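霍洛夫科街老年公寓节能改造项目 中期进展报告

致：伊冯娜·帕森斯，Preder住房基金会资助管理部
撰写：项目协调组
报告期：开工至二月底

伊冯娜，您好：

上一份报告交出去的时候，我们还在为脚手架许可发愁。现在北侧的外墙已经穿上了“新衣服”，东侧也完成了大半，写这份报告的心情和那时候完全不同！下面按惯例先讲工程，再讲住户、预算和下一步，最后有几件事想请基金会帮忙拿主意。

一、工程总体情况

公寓楼建成时没有任何外保温，空心砖墙加水泥抹灰，冬天墙角返潮、发霉，这些在申请书里都写过，不再重复。改造面积按最后核定的图纸是2,651平方米，比申请时的数字略有调整，差别来自北翼楼梯间：原先打算把它留在保温层之外，后来设计师比鲁特·维托拉重新算了一遍热桥，建议干脆把楼梯间也包进来。这样一来外墙线条更简单，转角少了，施工也顺手得多。我们很庆幸听了她的意见。

北立面的木纤维保温板全部安装完毕，底层抹灰和网格布也做完了，只差面层，要等夜间气温稳定高于五度再做。比鲁特坚持不赶这一步，施工方Gistlow也同意。去年他们在另一个工地上吃过低温抹灰的亏，面层起了花斑，返工比等待贵得多。

东立面做到三层。这一侧的难点是阳台。老阳台板和楼板是一体浇筑的，冷气就顺着混凝土一路走进客厅。我们比较过切除重建和上下包覆两种办法，前者效果好，但住户要在外面住上好几个星期，对平均年龄这么高的一栋楼来说实在不现实。最后选了包覆，阳台板上下两面都贴薄型保温，栏杆底座换成带隔热垫的。第一个样板阳台完工以后，住在那一户的太太每天请邻居来参观，我们等于白得了一位讲解员。

南立面和西立面还没有动。南面有那排老椴树，其中两棵离墙太近，脚手架要绕着搭。市里的树木主管部门来看过，同意修剪低处的侧枝，树不用移。方案已经书面批下来了。

二、窗户

这是本期最让人高兴的一块。三层玻璃木窗已经换了北面和东面的大部分，安装位置往外推，落在保温层里面，窗框外侧再压一段保温板。从室内看，窗台变深了，好几户已经摆上了花盆。

气密处理由Gistlow的伊达·普法伊费尔带队。她的办法是每装完一个房间就当场用手持式烟雾笔沿窗框走一圈，有漏气的地方马上补胶带，不留到最后。速度是慢一些，可是到了中间测试那天，大家都明白这份慢是值得的。北翼的中间气密测试结果好于合同要求，正式数字要等全楼完工后由第三方测定，我们不想提前报一个以后可能还要改的数。测试过程中找到的主要漏点不在窗上，而在老旧的信报箱井和一根废弃的烟道，两处都已封堵。

第一批窗到货时有7樘尺寸不对，高度差了一截。查下来是测量表抄录时两行对调，责任在我们这边。厂家接手重做，只收了材料费。那段时间东面二层的进度因此往后顺延，好在抹灰班组可以先去做别的墙面，总工期没有受影响。现在测量表由两个人分别录入再对照，听起来很老派，但很管用。

三、通风

大家最担心的就是通风。把一栋漏风的楼做严实，又不给它一条呼吸的路，霉只会更厉害。原设计是每层一台集中式热回收机组，走廊吊顶里走管道。开吊顶以后才发现，里面的老消防管比竣工图上低了不少，风管根本过不去。

包蒂斯塔·法里亚斯带着暖通小组在现场待了很长时间，最后拿出的方案是改用分户小型机组，装在厨房上方的旧储物柜位置，进排风口开在北面和东面的新保温层里，外面只看见一个小小的风帽。走廊吊顶不用再动，防火分区也不再被管道穿来穿去，消防审查反而简单了。代价是更换滤网要进到每一户去，运行维护的工作量会增加。我们已经和物业谈过，滤网更换与每年的烟感检查放在同一天做，住户只需要被打扰一次。

目前有5户样板间的机组已经开通。噪声是住户最关心的，夜间档在卧室里基本听不到，厨房里能听到一点轻微的风声。有一位老先生起初每晚都把它关掉，后来是他女儿来探望时说屋里没有霉味了，他才肯让它一直开着。包蒂斯塔根据这几户的反馈，把消声段加长了一节，后面的住户都按新做法安装。

四、材料与旧物利用

申请书里承诺尽量保留和再利用旧材料。拆下来的旧窗里，五金件完好的已经交给旧建材商店Lenia，玻璃由他们分拣后送去回收。门厅的水磨石地面原本要被新的找平层盖住，工人掀开旧地毯以后，发现底下保存得相当好，只在靠门的地方有几条裂缝。现在决定修补打磨，省下来的找平费用正好抵掉修补费用。门厅的铁艺扶手也留下了，只做除锈和重漆，颜色按刮漆时找到的最早一层深绿来配。

木纤维板的边角料比预想的多。我们把较大的块收集起来，用在地下室顶板的检修口和管井门背面。较小的碎料由供货商回收。

地下室顶板的保温已经做完。原来堆在那里的旧自行车、旧家具，清理前贴了两轮通知，仍有不少没人认领。住户代表主动提出办一次院子里的旧物交换，结果大部分东西都有了新去处，真正送去处理场的只有很小一堆。

五、住户方面

施工期间所有人都住在楼里，这是项目从一开始就定下的原则，也是最花心思的部分。每户有一张单独的施工卡，贴在门内侧，上面写着哪几天会有人进来、做什么、家具需要挪开多远。搬家具由我们安排人手，不让住户自己动手。噪声大的工作放在上午九点到中午，午休时段停工。一开始工人们有些不习惯，现在连送料的司机都知道中午要轻手轻脚。

底层的活动室改成了临时休息室，自家在换窗的住户可以在那里待上一天，有热汤、有沙发，也有人陪着聊天。这笔费用原来只列了很小的一项，实际使用远比预想的多，有几位住户自家的窗早就换完了，还是天天下来坐坐。活动室以后怎么用，大家已经有了很多想法，住户会上光是讨论要不要放一台钢琴就讨论了大半个晚上。

意见当然也有。集中的几条是：脚手架的防护网让屋里变暗；东侧电梯因为运料时常占用；信息通知的字太小。防护网没有办法提前拆，但我们给受影响的房间配了落地灯。电梯改为每天只在两个固定时段运料。通知的字号放大了一倍，并且由楼层联络人逐户念一遍。这几项调整之后，投诉明显少了。

六、监测

巴斯蒂安·里格尔负责的温湿度监测已经覆盖全部样板间和若干未改造的对照房间。传感器装在外墙转角、窗台下和浴室外墙三处，正是过去发霉最厉害的地方。现有数据只跨了半个冬天，不足以谈年度节能量，不过墙角表面温度的提升已经看得很清楚，改造后的房间里没有再出现低于露点的读数。未改造的对照房间在寒潮那几天则多次接近露点，这对我们说服几户还在犹豫的住户很有帮助。

巴斯蒂安还做了一张给住户看的大图，红色和蓝色的线画在一起，贴在门厅里。很多人会在等电梯的时候找自己那一层，连平时不太出门的几位也下来看过。我们希望完工以后继续监测至少两个采暖季，数据在匿名处理后公开，让其他同年代的公寓楼也能用。

七、预算

总支出在计划之内。超支的是窗户返工的材料费、临时休息室和阳台隔热垫；节余来自取消走廊风管、保留水磨石地面以及脚手架租期缩短。两边相抵，不可预见费还没有动用过半。明细和发票清单随报告另附。

有一项需要您过目：分户机组比集中机组的设备费高，但安装费低，科目之间需要调整。总额不变，按资助协议，跨科目调整要事先得到书面同意。申请表已经填好，放在附件里。

八、下一阶段

接下来先做东立面余下的楼层和窗户，同时给北面做面层。脚手架随后转到南面，椴树修剪要赶在鸟类筑巢之前完成，时间已经和园林公司约好。西立面放在最后，那一侧没有阳台，窗也少，是四个面里最轻松的。分户通风机组随着窗户的进度逐层安装，每一层完工后都做一次风量调试，不攒到最后统一做。

屋顶保温的招标文件正在修改。比鲁特建议在檐口处预留将来安装太阳能板的支架基座，眼下费用很小，以后再做就要破防水层了。我们非常赞成，但这超出了原来的资助范围，想听听您的看法。

另外，院子里的雨水管要随外墙加厚而外移，现有的排水沟位置不对。我们打算顺势做一条浅浅的渗水带，种一些耐湿的植物，长度最多200米，把屋面雨水尽量留在院子里。住户里有好几位从前就是园艺爱好者，听说以后马上列了一张植物单子，比我们的图纸还详细！

九、想请基金会决定的事项

第一，上面提到的科目调整。
第二，檐口预留支架基座能否列入不可预见费。
第三，样板间参观。已经有两家住房合作社来信想来看看施工中的阳台和窗户节点。我们很愿意接待，东面脚手架拆除之前是看节点最好的时机，如果基金会的同事也想一起来，请告诉我们人数，我们按小组安排，免得住户受打扰。
第四，监测期延长的费用。巴斯蒂安估算过，主要是传感器电池和数据整理的工时，他会单独写一页说明。

下一份报告会在南立面保温完成后提交，那时全楼通风的调试记录也应该齐了。这几个月和Gistlow的工人、和楼里的住户一起干活，我们学到的东西比任何培训都多，也很感谢您在许可拖延那段时间里给我们的耐心。科目调整的事如果方便，请在三月中旬之前回复，机组的第二批订单要在那之后下。

项目协调组 敬上
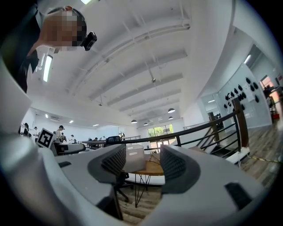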